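Visit to the Antal Garment and Linen Works, Zestenstead
19 Oct 2019

The Grollier Institute visited the Antal works to review its sorting and repair services. The plant receives 252 bags each day and returns most of them within two days. Knitted items are checked by hand at the seams and bindings before release. 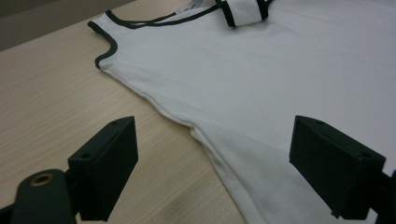
According to Ikura, the daily intake matters less than the repair backlog, which stood at 171 items in April and should be reported separately.

The Institute accepted this point and asked for monthly figures.

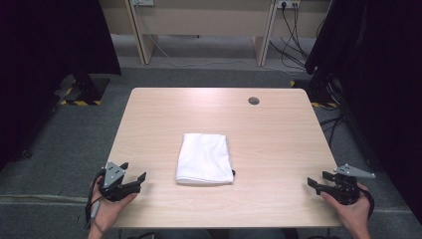
Linen standards were discussed in the afternoon. The works grades towels by weight and wear, and grading takes place before folding. On a folded towel with its tag showing at a corner, the tag can be read without opening the stack. A second visit is planned.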